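October 2026

Got the table wiped down before lunch, which was the one job I had promised myself.

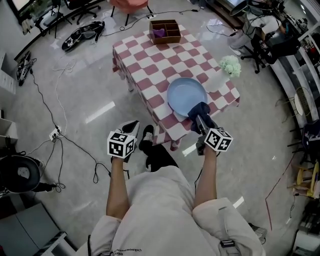 The pink-and-white cloth stays on for now. I had meant to put it in the wash and use the plain one, but the plain one has a candle burn near the hem and I haven't decided whether to cut it down or throw it out. The checkered one hangs a bit long at the sides. Seija Pelkonen gave it to me when she moved to Rondbridge and she had a bigger table. I keep saying I will hem it. It would take an evening.

The table is low and that means bending, and my back let me know by the time I was done. The blue plate and the navy cloth did most of the work. I like the plate for this because the rim holds a crumpled cloth while I move things out of the way, and the color is light enough to show what came off the table. I have had the plate since the apartment on the hill. It was one of a set and I have no idea where the rest went. The cloth is an old one, cut from a shirt, and it has gone soft in the way that new ones never do. I should cut up the other shirt too.

The vase went back on after the cloth was smoothed out. I still like the pale green flowers against the pink. Nataša Dervishi says green and pink together look like a candy store, and she may be right, but she also said she would take the vase if I ever got tired of it. It's white and plain and goes with anything. I don't plan on getting tired of it.

The wooden tray is the part I can't settle. It has four compartments and I bought it at the Ojala sale for 8 dollars thinking it would sort out all the small stuff that lands on the table: keys, pens, rubber bands, the little screwdriver. It stayed tidy for maybe a week. Then everything drifted back to wherever it wanted to be and the tray was mostly empty with one purple thing in it. I could use it for tea bags. I could use it for snacks when people come over, nuts in one and crackers in another. Tsehay does that with hers and it looks good. But then I would need to wash it, and wood doesn't like being washed.

I moved it to the far end so it's at least out of the way of plates.

After the table I made a list of the rest of the room, and the list is longer than I wanted.

Shoes. They are all over the floor again. I know why, they get kicked off and left there, but it's a shiny light floor and every black shoe shows on it. There used to be a mat. I threw the mat out in January when it started to curl at one corner and I never replaced it. I looked at shoe racks last night. The narrow one from Perkau would fit beside the drawer cabinet and holds up to 8 pairs, which is more than enough. It's made of metal and comes flat. I don't mind putting things together as long as the holes line up.

Cables. The black one by the wall, the thin white one near the table, the red one on the other side. I should get the flat covers that stick down, or run the black one along the wall to the power strip with clips. I stepped over the white one four or five times this morning without thinking, carrying things, and then thought about it a lot once I had noticed. Pentti Väisänen has a box of clips left over from his hallway and told me to come and get them. I'll write that down for this week.

Seats. There are too many kinds. A round white stool, the stool with the pink top, a yellow chair, the black office chairs. None of them match and I don't care about that, but they take up floor. The yellow chair is the one I would keep if I could keep only one. The pink stool is the right height for the low table, so that stays as well. I asked Tsehay if she wanted the white stool for her balcony and she is going to measure.

Drawers. I opened the top drawer of the white cabinet after lunch to look for a hem gauge and found batteries, two measuring tapes, birthday candles, a bag of buttons and the warranty for a kettle I no longer own. No hem gauge. I took out the warranty and closed the drawer. The second drawer is linens and is fine. I didn't look in the third.

I spent some of the afternoon on the money side of it. I had put away 800 for the room at the start of the year, and 300 of that has gone, mostly on paint and the repair to the window latch. That leaves enough for the shoe rack and the clips and a new mat, and probably a lamp if I don't get silly about it. The lamp I liked in the Vinurness catalog was too much, and it had a cloth shade, and cloth shades hold dust. A plain one will do. I want it next to the shelf unit, where it gets dark first in the evening.

Seraina Zürcher called while I was writing all this down. She is coming through on her way north and wants to stay one night. I told her yes and then stood in the doorway trying to see the room the way she would see it. She won't care about the shoes. She will ask about the flowers, and she will want to eat at the low table sitting on the floor like we did at her place, so I need cushions. I have two good ones and one with a bad zipper. I can sew the zipper side shut. That's quicker than replacing it.

For food I was thinking soup and the dark bread, and the tray with nuts and dried apricots, so maybe that answers the question about the tray. I can line it with paper so I don't have to wash it. I wrote paper on the list.

The list now:

Shoe rack, the narrow one.
Clips from Pentti.
Mat for by the wall.
Hem the checkered cloth or decide it's fine long.
Cushion zipper.
Paper for the tray.
Ask Tsehay about the stool.
Apricots, nuts, bread.
Third drawer.

I had leftover rice for supper and ate it at the table. The cloth already has a small spot on it, soy sauce I think. I dabbed it with cold water and put the plate over it. If it's still there in the morning the cloth goes in the wash after all, and I'll have to use the one with the burn.

Early night. My back is still sore and I want to get to the hardware store when it opens.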